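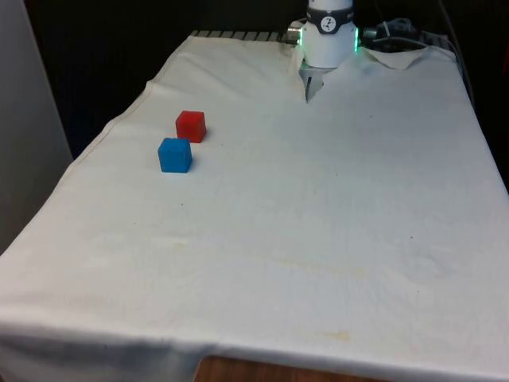 About Tidside

Tidside is a small evening school for grown-ups who want to learn Turkish or Latvian, and yes, we know that's an unusual pair! It came about because Güven Sezer and Uldis Kivi shared an office wall for years, kept trading words over lunch, and one August decided to rent the upstairs rooms on Kanetby Street and see if anyone would come. People did come (mostly friends of friends that first term, plus a very patient mail carrier), and we've been up those same creaky stairs ever since.

Our classes are still small and a bit talkative. We start at 6:30 with tea, and the first quarter hour is usually spent hearing how everybody's week went, in whatever mixture of languages people can manage. Grammar gets its turn after that, and so does plenty of reading aloud, which Uldis loves and will happily do in voices if you let him.
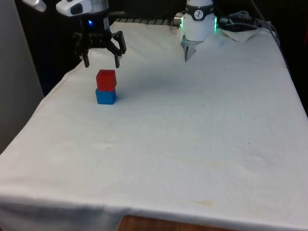 Our Library

The shelves in the back hold 1,316 books, and 294 of those are for children, which makes them just right for beginners of any age. Many came to us from the Habte family when they moved out of state, and we're grateful every time we open one and find a recipe or a bus ticket tucked inside. Students may borrow 3 at a time. Please write your name in the green notebook by the door.
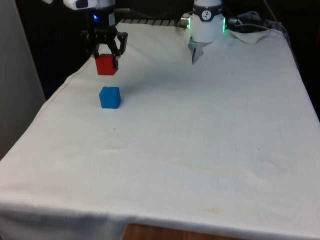

Do I need to know any of the language before I sign up?

Our beginner groups start from the alphabet and the hellos, so you can come with nothing at all. If you've picked up a little from a grandparent or a spouse, call us and we'll have a chat about which group would suit you.

Twice a year we also put on Prirnimier, our open evening, with songs, short readings and far too much food. Families and neighbors are welcome, and the kitchen can always use another pair of hands from 4 o'clock on. 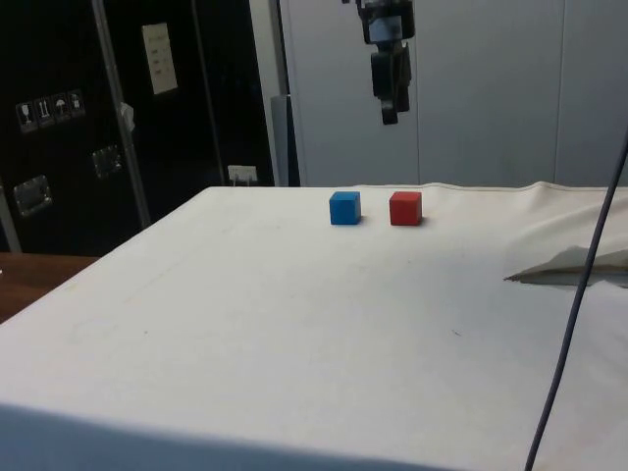 Blue block and red block on the white tablecloth.

New groups form every fall and spring. Stop by any evening when the lights are on upstairs, and Güven will put the kettle on.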